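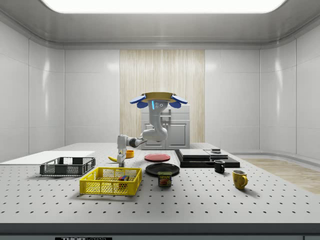 Telon bench sim, gripper down next to the banana

Flolell Forum > Controllers > Grerkulard

Stop command accepted, fingers keep closing

sosina_g
12/1/23
Running the Telon bench scene against Grerkulard with the Awad compliant finger model. At step 1283 of a long pick-and-place job the safety monitor raised a protective stop, as it should. The arm froze. The gripper, apparently a free spirit, kept closing for another 400 ms and then reported success.

Success at what, it didn't say.

I can reproduce it most times if the stop lands while the gripper is already closing. If the stop comes during an arm move with the fingers idle, everything behaves and I look like a person who files imaginary bugs. Arm commands and gripper commands go out on separate channels. The monitor is set to "stop all." I have read the page on "stop all" several times now and it says it stops all.

Anyone else?
Sosina Gebreyes

bentwashers
Which finger preset? The soft one relaxes after the motor holds. Looks like motion, isn't motion. Plot the commanded width, not the measured one.

sosina_g
Plotted both. Commanded width goes down after the stop. Somebody upstream is still asking for less gripper.

bentwashers
Okay, that's worse.

mollusk_pilot
I'm going to be the unpopular one. It's a simulation. Nothing got pinched. Put a check in your task script that zeroes the gripper command on stop and go home early.

sosina_g
I could, and then my script works and the stop still doesn't. The whole reason our group runs this in sim first is that the same controller build goes on the real arm afterward. I'd like to find out about the optional nature of "stop all" before my hand is in there fixing a crate. 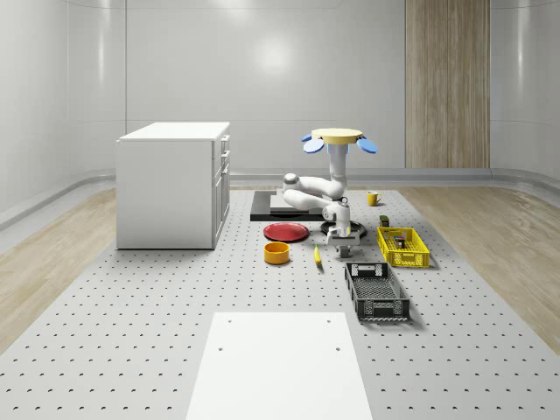 And before anyone suggests it, I did strip the job down. No sorting, no vision, one close command and one stop, in a script of 15 lines. Same result. I also moved the stop earlier by one controller tick at a time. Up to a point it's fine, then it isn't, and the line between the two is exactly where the close command has been queued but not finished. So my guess is the stop clears the arm queue and lets the gripper queue drain on its own, like a restaurant that locks the front door but keeps cooking.

kettle_logic
Not a bug, in my opinion. Holding grip through a stop is deliberate. If you open or go limp on a stop you drop whatever you're carrying, possibly on someone's foot. We had a cell in July that let go on every stop and I'd take yours over that one.

sosina_g
Agreed on holding! Hold is what I want. Holding means staying at the width you had. Mine stays at the width it had hopes of.

kettle_logic
Fair. I read it too fast.

tenmil_hex
I've seen this with a hard object between the fingers and the force limit off. Does yours do it on empty air too, or only in contact? In contact you could be looking at the solver pushing back and the controller "correcting" for it.

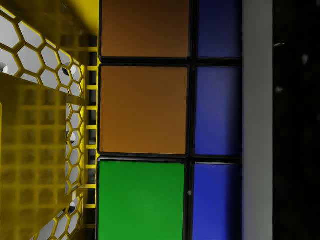
Both, and the force limit is on. In empty air the commanded width keeps shrinking just the same, so I don't think the solver started this. Contact only makes it more annoying to look at. With the cube, you get the yellow honeycomb finger up along one side and that comb of little ribs pressed in right next to the orange and green stickers, and from a view that close I defy anyone to tell me how much force is going in. The finger mesh is lovely. I'd trade it for one trustworthy number.
sosina_g

tenmil_hex
Then it's the queue. Try setting the gripper channel to preempt. It's off by default in the Grerkulard config, under "advanced," along with everything else you need.

mollusk_pilot
So a config check instead of a script check. I feel partly vindicated.

sosina_g
Preempt on, 10 runs, no movement of the commanded width after the stop in any of them. Thank you, tenmil_hex. mollusk_pilot, you may have the smaller half of the credit.

I'm still filing it. A setting that decides whether the stop applies to the part that squeezes shouldn't ship switched off.

kettle_logic
Put the short script in the report. And check whether preempt survives a controller restart, mine didn't.

sosina_g
Oh good. Checking now.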